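Ilholm opens remote teaching cell for tableware handling

Robotics group Ilholm has begun recording bowl-handling tasks by remote control at its Mumlow workshop, the first stage of a program meant to reduce hand-written motion code.

An operator drives the arm from a paired controller while joint positions, gripper opening and wrist camera video are logged together. The first task set is picking and stacking plastic-free tableware, with 80 demonstrations planned per operator.
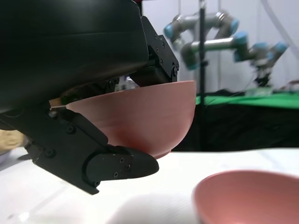 Gripper opening is recorded as a continuous value, so the policy learns a closing profile as well as an end point. Project lead Manuela Fontana said rim grasps were chosen early because small errors in approach angle show up quickly.

"We reject any run where the operator pauses for more than three seconds," she said. "Hesitation gets learned along with everything else."

Of the first batch, 43 runs passed review. The remainder will be repeated in April with a revised controller mapping – operators had asked for finer wrist rotation. 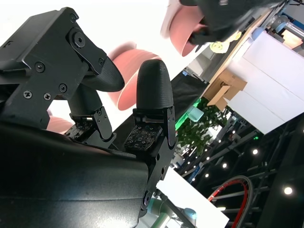

Gripper with fingers open and no object held, pink bowls behind.

The recording software, named Sowah, was written by Sena Antwi and Melur Liew. A second task set is in preparation.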